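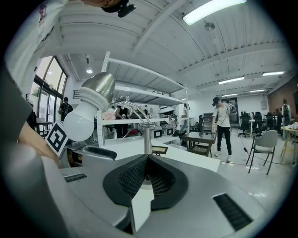

Telluvlow opens its second repair hall in Trilwood on Apr 2, 2023, with 300 bench places a month for residents who want to fix things instead of throwing them out. Doors open at noon. Free entry all day. Staff and members work side by side at the benches, sleeves down or forearms bare, some in a black cap, some not, and visitors are welcome to pull up a stool and ask. First hour is for new sign-ups only.

The hall takes over the old Stöcker hardware store, closed since December. Same front door, new floor, new lighting, and 24 benches where the paint aisle used to be. Lamps, toasters, radios, bikes, small furniture. No microwaves, no gas appliances, please.

Last year the first hall, on Polter Street, logged 3,697 repairs. Waiting times there got too long, up to five weeks for a evening slot, and Trilwood residents had the longest bus ride of anyone.

"People kept asking us for a place on this side of town," said Genivaldo Teixeira, director of Telluvlow. "The store had been empty all winter and the rent was fair, so we signed. Bring the lamp that's been in your closet. We'll have a look at it."

Membership is $24 a year, students half price. Parts are charged at cost. Tool loans are included – two items at a time, one week, renewable once. Items left for repair must be picked up within 30 days.

Opening day program: short welcome at noon, bike brake clinic at 1, lamp rewiring at 2, sewing machine cleaning at 3:30. The first 300 visitors get a free fuse tester card. Coffee and soup untill it runs out.

Parking is limited. Use the lot behind the library or take the bus to Trilwood Center, two minutes on foot. Step-free entrance on the left side of the building.

Press contact: Telluvlow front desk, Polter Street hall. Interviews with Mr. Teixeira by arrangement, mornings prefered.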